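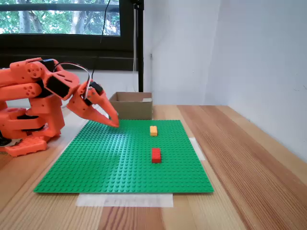
Search Clarnthorpe Workshop Go

Small Arm Bench: Pre-Purchase Safety Checklist, With Comments
Filled in by Liam Gosling, Clarnthorpe Workshop
9 shares 2 comments

I walked the small arm bench on Thursday with the July budget request in my other hand, and I'm very happy to say the bench made a good case for itself! The request covers a second printed arm, a spares box and some proper mounting hardware. The checklist is the same one we use for the drill press and the laser, with a section added at the end for what each finding means in money. Marks are OK, FIX (do it with what we have), BUY (goes in the request) and WAIT.

SECTION A. MOUNTING

A1. Arm base secured to table. OK
Pushed it, pulled it, gave it a good shake with the power off. Solid. These arms are light enough that people assume they'll stay put, and then the first quick reach walks the whole thing across the table.

A2. Clamp pads in good condition. BUY
One pad has gone hard and shiny. Paquette sells the pads on their own, so we don't need a whole new clamp. I'd order a spare set while we're at it.

A3. Table stable, no rocking. OK
It's the heaviest table we own and I would like the second arm to get one just as good. Please don't let anyone talk us into folding tables to save money.

A4. Base screws tight. FIX
A couple took a quarter turn. Add to the monthly list.

SECTION B. POWER AND CABLES

B1. Power supply matches the servo rating. OK
Label on the supply checked against the sheet in the binder. The new arm must come with its own supply. Sharing one between arms is how you get strange twitches that eat an entire Saturday (ask me how I know).

B2. Way to cut power within reach of the operator's chair. BUY
At the moment you reach down for the switch on the power strip. It works, and I can do it without looking, but a new member can't. A big button on a short lead would be so much better, and Brununetti has quoted for a pair. This is the item I'd fight for first.

B3. Cables free of nicks, kinks and pinched spots. OK
Ran every lead through my fingers, power off. Pay special attention at the elbow, where the wires bend on every cycle.

B4. Enough slack at the wrist for full travel. OK
Moved the wrist by hand to both ends of its range. Nothing pulled tight.

B5. Cables kept out of the work area. FIX
Acceptable today, but I want printed clips. We have the filament already, so the cost is an evening and a pot of coffee.

SECTION C. WORK AREA

C1. Workpieces suitable for the gripper. OK
Toy bricks are wonderful for this and I will say so to anyone who'll listen. They're cheap and consistent, they don't roll off the table, and when the gripper squeezes one too hard you hear it and everybody learns something. The starter budget for a second bench needs almost nothing on this line.

C2. Plate, bin and arm in fixed positions. FIX

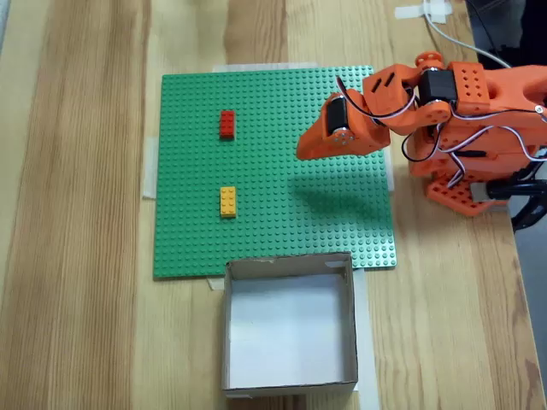 Money spent on holding things still is the best money in this whole request, and it is so easy to leave out because it's dull to read on a quote. If the target shifts between runs, the program looks wrong, people start adjusting the program, and now you have trouble in both places. Tape has been our answer so far and I'm fond of it: it runs along the edges of the green baseplate, there's a strip at the corner of the cardboard box, and even the white cable has a piece holding it to the table. For one bench, used by people who set it up themselves, I'd happily carry on like that. For a pair of benches that should match each other, I want a cut board with a shallow recess for the plate and a stop for the box. We can make both boards from one sheet. Until then, press all tape down before each session and replace any strip that lifts.

C3. Nothing else stored inside the arm's reach. OK
Hold the arm out straight with the power off and swing it slowly by hand. Whatever it could hit has to go. The rule includes mugs, phones and my own glasses.

C4. Reach zone marked on the table. BUY
Colored floor tape would do. It's a few dollars and it saves me saying the same sentence all evening.

C5. Lighting adequate. WAIT
Daylight is lovely at that bench but it changes through the afternoon. I'd like to try a plain lamp from home before we spend anything.

SECTION D. THE ARM ITSELF

D1. Printed parts free of cracks. OK
Checked around the screw holes with a flashlight, and along the gripper. Those long pointed fingers are what takes the knocks, so print spares before you need them.

D2. Servos turn smoothly, no grinding. FIX
The elbow has a faint tick when turned by hand. It may only be a grain of something in the gears. I've logged it and will open it up.

D3. Gripper force limited in settings. OK
Set low. Tested on my own finger, and it's a firm handshake at worst. Still, the tips are pointed, so keep faces well back and wear eye protection whenever somebody is running new code.

D4. Spare servo on the shelf. BUY
We have none! One dead servo stops the bench until the mail comes. Trovero had them to us in 10 days last time, and that's a long gap in the middle of a course.

SECTION E. PEOPLE

E1. Written start-up steps at the bench. FIX
We have them, in my handwriting, so we don't have them. I'll type them up.

E2. One person at the controls, and everyone knows who. OK
Going well. The habit of saying "moving" out loud before a run has caught on and I love hearing it.

E3. Sign-off list current. OK
The list now has 9 names on it. That's the real reason for this request. People are waiting for a turn, and they're waiting patiently, and I'd rather give them an arm than a schedule.

SECTION F. WHAT IT MEANS FOR THE BUDGET

Second arm, printed here, motors and board bought as a kit from Trovero: $283. Filament is extra but comes out of general stock. I looked hard at ready-assembled arms too. They're tidy and they'd save us a couple of evenings, but building one is half the fun and it means people can fix what they built.

Stop buttons from Brununetti: waiting on the final price with delivery. Order them with the arm even if something else has to slip.

Spare servos: 2 to start, the same model as the kit uses. Please check the model number on the order against the binder and don't trust the photo in the catalog.

Clamp pads and a second clamp from Paquette: small money, same order.

Board for the fixed positions: offcuts first, then buy a sheet if there's nothing flat enough. I've looked in the rack and I'm hopeful.

Things I've left out on purpose: a camera upgrade, a better gripper and the little conveyor that keeps getting circled in the catalog. I want the conveyor as much as anyone does. It can go in next year's list, once both benches have passed this sheet clean.

Suggested order of work: stop button, spares, clamp, then the arm. If the money arrives in pieces, spend it in that order and the existing bench is better off straight away.

Result: bench may stay in use. FIX items to be closed before the next beginners' evening. Re-inspect when the second arm goes in, with both running, and check that their reach zones don't meet.

L. Gosling

2 comments

Share this page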